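Home About Recipes House Archive Search

Sorting the first aid stuff (finally)

Quick one because the bread's in and I've got until the timer goes.

So the first aid stuff. Has been on the list since before we moved to Wetier and got shoved down every time by something louder. Then in May I sliced my thumb on a tin of tomatoes, not badly but you know how thumbs bleed, and stood there with it wrapped in a tea towel going through the bathroom cupboard one handed. Found a tube of something for mouth ulcers. A knee support. Three sorts of antacid. Plasters, eventually, in the drawer with the batteries and takeaway menus, and they were the kind with dinosaurs on that don't stick to anything over the age of six.

That was it really. Decided everything medical had to come out of wherever it was living and go in one place.

Where it was all living, for the record: bathroom cupboard, the drawer I've mentioned, glovebox, the blue washbag from the Caron holiday that never got unpacked properly, a coat pocket, and a biscuit tin on top of the fridge which I'd completely forgotten. The biscuit tin was the worst. Everything in it had gone a bit tacky and smelled of ginger nuts. Dressings that had yellowed round the edges, a crepe bandage with no stretch left in it, safety pins rusted onto their little card. Binned nearly all of it, kept the tweezers.

Expired things. Oh dear. I'm not going to list them but there was an antiseptic cream 10 years past its date and it had moved house with us twice. The tablets went back to the chemist in a carrier bag, they take them off you no questions asked, you don't put them down the loo. The woman behind the counter didn't even blink at the size of the bag so either everybody does this or she's very polite.

Next job was getting what was left out flat so I could see it. I'm no good at sorting inside a box. I need things spread out with gaps between, otherwise I just stir. Sterile things still in packets on one side, bandages and tape on the other, oddments last. The oddments pile is always the biggest with me.

The stethoscope is an oddment. Yes there's a stethoscope. No, none of us is a doctor. It dates from a brief first aid enthusiasm and I can never remember which way round the ear bits go (they point forwards, I've looked it up again). It takes up a silly amount of room because the tubing won't stay folded, it springs back. Best I can do is coil it loose and lay it in last, on top of everything, so it doesn't kink. Lovely blue though.

Also splinty bits. The course we did at the hall on Caron Lane was keen on improvising, you'd be amazed what they'll have you strap to a finger. Folded card, flat bits of wood, a rolled magazine for a forearm. I've kept a few flat pieces back ever since and they do get used, mostly for stirring paint, which is a seperate problem.
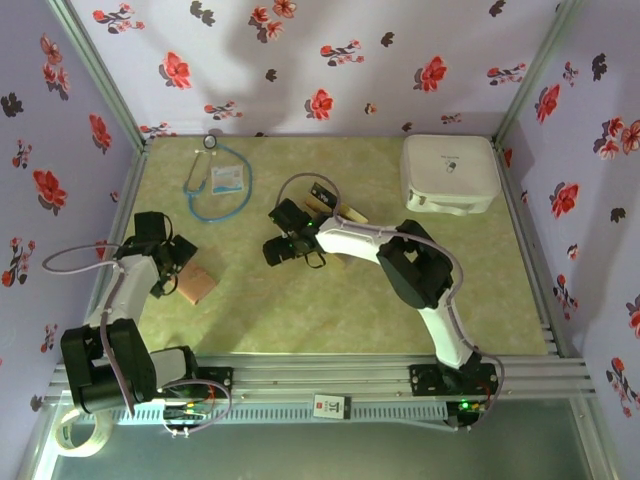

Blue stethoscope, loosely coiled, and flowers all over the walls. 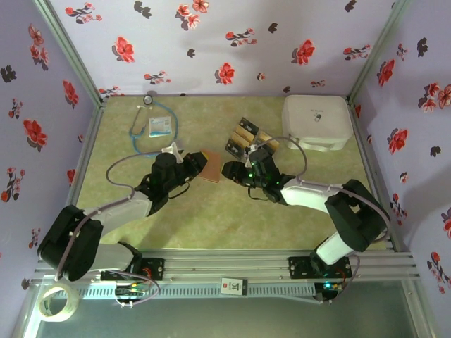 Boxes, then. I have opinions about boxes now. What I wanted was a plain hard case with a handle and a lid that lifts right up. Soft zip pouches look so neat in the shop and then you open one in a hurry and it all slithers out on the floor. Also you can't see what's at the bottom. Also they don't wipe clean. I went round Flarkier, which is the hardware place by the roundabout, and they had hard ones in green or white and I dithered for ages. Green says first aid. White gets grubby. They were 17 pounds for the middle size and 20 for the big one and I nearly went big, then thought no, if I buy the big one I'll just fill it with antacids.

Middle size is right. It fits on the shelf under the boiler, handle facing out, and I can reach it without the step. That was the test, can I get it down with one hand while the other one's in a tea towel. Did a practice run and everything.

What's gone in, roughly in the order it comes out:

Plasters, fabric, the long strip you cut yourself plus a box of ready ones. The ready ones live at the very top because that's what you want nine times out of ten.

Gloves, a couple of pairs. Folded inside a sandwich bag.

Wipes, the plain kind in sachets. Not the ones from the restaurant, I've been told off about that.

Dressings in medium and large, still sealed. I wrote the dates on the outside in marker because the printed ones are miniscule and always in pale grey on white for some reason.

Bandages. A triangular one and some rolls. Rolled up again properly, tight, which took me all of one radio play.

Tape. I've got a real soft spot for a decent roll of tape. The Osus one is my favourite, tears straight and comes off without taking half your arm hair. Only trouble is it wanders. People borrow it for parcels. I have written NOT FOR PARCELS on the inside of the roll and we'll see how long that lasts.

Scissors, blunt ended. Tweezers (of ginger nut fame). Thermometer, with a spare battery taped to it. Pen and a bit of paper, which I'd never have thought of, but on the course they said write down the time of things, because you won't remember. I didn't remember when I did my thumb. Could have been 2 in the afternoon, could have been teatime.

Flat bits of wood and card down the side, standing up. Stethoscope on top. Lid does shut. Only just, you have to tuck the tubing in at the corner and press.

No medicines in it. They've got their own shelf, high up, in a tub with a clicky lid, and I'm much happier with them apart. The antacids are in there, all three sorts. I've asked the household to pick one and stick to it.

The glovebox has its own little lot now as well, just plasters and wipes and a foil blanket. I keep forgetting it's there so I've put a note on the dashboard, and now I keep wondering what the note's for.

What I haven't done is the list. You're meant to have a list taped inside the lid so you can tick off what's been used and replace it. I've got as far as cutting the paper to size. Somebody in the comments last time (the spice drawer post) said they do theirs in pencil so it can be rubbed out, and I like that, so pencil it'll be, when I find one that isn't blunt.

Oh and the drawer. The drawer where the plasters were. I took the plasters out and thought it'd be half empty, lovely, I'll put the tea lights in there. It looks exactly the same. Still won't shut. There's a whisk in it that I don't think is ours.

If you're about to do the same job, get the stuff for the chemist out of the house on the same day. Mine sat in the hall in its carrier bag for ages and got kicked, and at one point went to the charity shop in the boot and came back again. And check the coat pockets. I found a perfectly good bandage, still wrapped, plus a fiver.

Next up is the cupboard under the stairs, I've been in as far as the hoover and come out again. Might do it in stages. The plan is to start with the paint tins, seeing as I now know where all the stirring sticks have gone — in the first aid box.

Timer's going. Bread.

Contact | Copyright, all words and muddle my own | Back to top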